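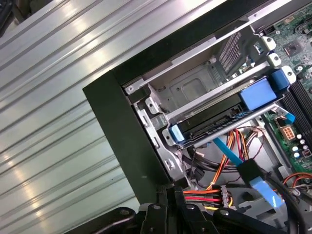
wrist cam, drive caddy job, lid off

Can machines do the boring jobs yet? (bench work, washing up, whatever)

sprocketlad
Friday 17 December 2021

Right, splitting this off from the Drasier vacuum thread before the mods shout at us. Pic at the top is the sort of thing I mean. Old desktop, drive carrier in the middle with the blue handle on it, wires all underneath. Job is get the carrier out. That's it. Person does it in the time it takes to say it.

My question is simple. Are we anywhere near a machine doing that on its own, day in day out, on a recycling bench? Or a kitchen equivalent, dishwasher unloading etc. Not demos. Actual chores.

Our place (Hirkness, refurb side) strips 455 of these in a normal week, all by hand.

mo_the_bench
No. Next question

sprocketlad
helpful as ever

tinhat_annie
I'd say halfway. Finding the blue bits is easy, they're blue. Camera that close in sees the handle block fine. It's what comes next. Press which bit, pull which way, how hard. Every maker did it differently and half of them have gone stiff or been snapped by the last owner.

mo_the_bench
And the cables. Look at the bottom of that photo. Orange red yellow black all looped under the carrier, plus the flat blue data one. Rigid things robots are OK with. Floppy things, forget it. Same reason they can't do bedding.

Kestrel9
Bit harsh. They can do bedding, slowly. Saw one fold a towel. Took ages but it was a towel at the end of it.

mo_the_bench
Ages is the whole point. I've got 53 of those boxes on the shelf behind me for Monday and I'm not waiting on a towel.

Apostolos Tsakiris
Hello all, long time reader. I work on the line at Vaughan, we have had two arms since March. My view is different from Mo. The arm does not need to be fast if it works at night. Ours does lids and side panels only, with a screwdriver head, and it did 1,470 panels last month with one person checking. I would not trust it with connectors. The white power plugs have the little latch on the side, you must squeeze and wiggle. People do the wiggle without thinking and I have no idea how you would write it down.

tinhat_annie
The wiggle!! yes. Same with getting a stuck drawer open. Nobody taught me that

sprocketlad
ok but Apostolos, panels are the easy bit surely. Flat, same screws. Whats it do when it meets a case it doesn't know?

Apostolos Tsakiris
It stops and puts a lamp on. Then I go over.

mo_the_bench
so a very expensive lamp

Apostolos Tsakiris
Some nights, yes.

Kestrel9
Mo you said the same about the parts washer and now you won't let anyone else touch it

mo_the_bench
Parts washer doesn't need to know what a parts is

Emiliano Meléndez
Going to disagree with nearly everyone. The chassis is being asked to do too little. Drives in carriers with a coloured handle were MADE so you wouldn't need to think, blue means grab here. That helps a machine as much as a tired technician. If kitchens were built like that (every cupboard, same handle, same colour) you'd have home robots much sooner. We keep asking robots to cope with our mess and never tidy up the mess.

Kestrel9
I'm not repainting my kitchen so a hoover with an arm can find the forks

Emiliano Meléndez
You label your fuse box though

Kestrel9
...fair. badly, but yes

tinhat_annie
Emiliano's right for new kit. Doesn't help with a pile of stuff from years back. And the handle might be nice and clear but look where it sits, tucked right up against the board with those white clips, memory slots just over the way. Clout one of those with a big metal finger and you've lost the board. On ours the board is worth more than the drive.

sprocketlad
That's my worry as well tbh. The gripper looks massive next to that white connector. I know it's a wrist camera so near things look huge, but still. My fingers get in there and I've got hands like shovels.

mo_the_bench
Smaller grippers exist. Then they're too weak for the stiff ones. Been round this loop with the Briris rep, nice bloke, quoted us and I had to sit down. Even the pincer tips were 992 quid a set and they wear.

sprocketlad
992 for TIPS

mo_the_bench
a set. Plus vat

Apostolos Tsakiris
We print ours. They break but it is pennies. Ask me by message and I can send the shape, it is nothing secret.

sprocketlad
cheers will do

Emiliano Meléndez
Can I ask what people would accept? As in what success rate. For me if it gets nine carriers in ten and leaves the tenth alone with no damage, thats already useful.

tinhat_annie
Nine in ten at work fine. Nine in ten plates at home, no thank you

Kestrel9
depends whose plates

mo_the_bench
For me its the tenth one. If it leaves it alone, great, I'll do it. If it yanks it and takes the data cable along, that's me with a torch for half an hour. Show me one that knows when to stop pulling and I'll change my mind. Seriously I would.

Apostolos Tsakiris
Ours has a force limit, it lets go. You have to set it by hand for each job. Too low and it gives up on everything, we had a week of only lamps.

sprocketlad
So the answer so far is panels yes, carriers maybe, plugs no, plates no, bedding if you've got all day. I'll take maybe. Got a box of scrap chassis here if anybody near enough wants some to practise on, collection only, drives already wiped

Kestrel9
do any have the caddies still in? after two of the blue handle ones for mine

sprocketlad
think so, will look after lunch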